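Turnville Shared Workshop
Equipment support log
Ticket 421: Tufa arm, towel folding task, repeated loss of grip on first lift
Status: Open, awaiting confirmation
Priority: Normal
Software: Trosutura control package, local build

Summary of fault
The member's folding routine stops at the first lift. The arm moves to the cloth, the fingers close and the arm rises, but the cloth is either left behind or released within the first few centimetres of travel. The routine then continues as though the cloth were held and completes the fold in the air. No error is reported by Trosutura.

Initial report, received Friday
The member reports that the routine ran without difficulty on tea towels and began to fail when a tan towel was substituted. The member had already restarted the controller and repeated the home position check. Neither made any difference. The member asks whether the gripper should be returned to Winlow for inspection.

First response
The gripper is not to be returned at this stage. The member was asked to carry out the following and to record the result of each:
1. Open and close the fingers by hand control with no cloth present.
2. Confirm the table height entered in the settings file.
3. Place the towel on the green surface and run the approach only, without the lift.
4. Forward pictures of the arm and cloth together with the run log.

Member's reply
Step 1 completed, fingers open and close fully. Step 2, the value in the file is the one entered before the felt was fitted. Step 3 completed. Pictures supplied under step 4 as follows.

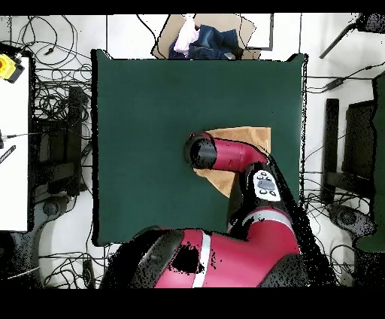
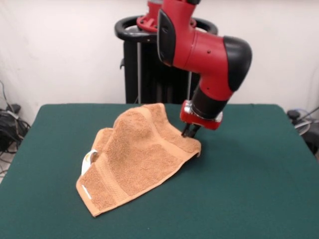
Ticket 421, step 4: overhead view first, side view second. Tan cloth on the green work surface in both.

Assessment
The side view shows the fingertips down on the right-hand edge of the towel, with the remainder of the cloth heaped to the left. The member's routine was written for thin cloth laid flat. A folded edge of looped towelling stands higher and gives way under the fingers before they close, and the grasp height should be set accordingly. The outdated table height is a second likely cause and must be corrected first, as all later readings depend upon it.

The run log covers 30 attempts. The lift failed in 6 of them with the towel spread out and in most of the remainder with the towel bunched. This is consistent with a height setting at fault. It does not suggest a worn gripper.

Action required of the member
a) Measure the table height again with the felt in place and enter the new value.
b) Raise the grasp height by 6 mm for towelling. Keep the existing value under a separate name for tea towels.
c) Reduce closing speed to 72 per cent and allow a short pause before the lift.
d) Enable the finger position check after closing, so that the routine halts when the fingers meet with nothing between them. This option is off by default in the local build.
e) Repeat the run with the same towel and attach the log to this ticket.

Members are reminded that the stop button must remain within reach during all test runs, including approach-only runs.

Update
Items a) and b) reported complete. Item c) in hand. The member notes that the old table height also appears in the saved start position, which has been taught again. Item d) has been found in the settings menu and will be enabled before the next run.

Ticket to remain open until the log requested at e) is received.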